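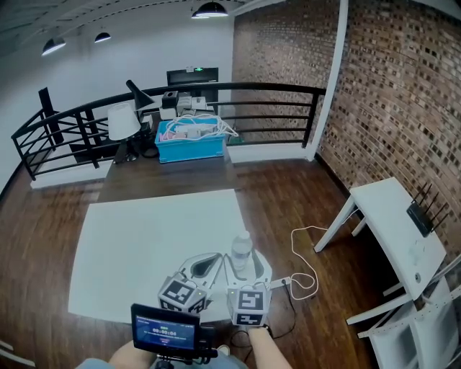
Minutes of the meeting on the hand-held gripper work, upper floor, February 2021. The meeting was opened by Sheila Dawber, who asked that we finish before the second shift comes up for the table. Present were Sheila Dawber (chair), Wayne Hulme (packing), Mr Kollár (technical side), two colleagues from the Kesus line and myself for the minutes. We sat at the far side of the floor so that the long table could stay as it is, with the white sheet laid on it and the blue bin of cables at the end by the railing. Mr Kollár asked that the bin is not moved during the week, as he has sorted what is in it and knows where to look.

**1. Minutes of the last meeting**

Accepted with one correction. In point 4 it was written that Wayne Hulme "agreed" to the new rota. He wishes it to be recorded that he agreed to try it.

**2. Progress of the recording**

Mr Kollár reported that 373 recordings are now accepted for the Clako task (picking up small items and setting them down again). Some were refused, mostly for the reason that the marker cube on one finger was covered by the hand of the operator. He asked everybody to keep the free hand away from the cubes once the timer on the screen is running. One colleague answered that this is easy to say, but when an item rolls the hand goes after it by itself. Mr Kollár accepted this and said such a recording should be simply stopped and started again, and that no one will be asked about it.

Sheila Dawber wanted to know if the number of refused recordings is kept by name. Mr Kollár said that the file has the station and the hour, but no name. Wayne Hulme pointed out that with the rota on the door anybody can put the two together. It was agreed that the old rotas will be taken down at the end of each week and not kept with the recordings.

**3. What changes in packing**

This point took the most time.

Sheila Dawber explained the plan as she has it from the management of Doner. The first arm should come to the packing line in August. It will do the Clako trays only. The Kesus line stays by hand for the whole of this year, and for after that she has no information and does not want to guess.

Wayne Hulme said that the people in packing understand very well what they are doing up here: they show the movement, and later the arm does the movement. He is not against it. The Clako trays are the work that everybody has sore wrists from, and he would be glad to see it go. But he would like to know in writing what the five people on Clako will do in September and in which pay group they will be. At present they have the answer "other tasks", and this he can not take back downstairs.

Sheila Dawber said she has asked for the same thing and has received a promise only. She will ask again, this time by letter, with the five positions listed. Two of these positions she would like to see turned into minding the arm, with training before it comes and paid as training. Mr Kollár supported this. In his opinion the persons who have made the recordings will notice sooner than he will when the arm holds an item badly.

A colleague from Kesus asked if it will be possible to refuse the recording work. Sheila Dawber: yes, it remains by own choice, and who refuses goes back to the normal line with no change to the hours. Wayne Hulme asked to have this sentence in the minutes exactly so.

**4. Working conditions on the upper floor**

- The gripper becomes heavy after a while, more in the left hand, which has the handle. A shift at the table will have a break after each 7 recordings, and the operator may take it earlier.
- One operator asked if it is possible to work seated. Mr Kollár will try this with the white chair and see if the cubes stay in view.
- The cable which goes over the floor from the power strip is to be taped down or led along the wall. Wayne Hulme will do it with the tape from the store.
- Drinks at the table: bottles with a cap only, and away from the devices.
- The heating was raised again. Sheila Dawber will report it again.

**5. Any other business**

Wayne Hulme passed on a question from downstairs, if people may come up and look at what is done. Mr Kollár has no objection, when it is between recordings and not more than 2 persons at a time.

**Tasks**

- Letter to the management about the five Clako positions and the pay groups: Sheila Dawber
- Cable on the floor, taking down of old rotas: Wayne Hulme
- Test of seated work, short written note on when to stop a recording: Mr Kollár

The next meeting will be called when there is an answer to the letter, or in four weeks if there is none.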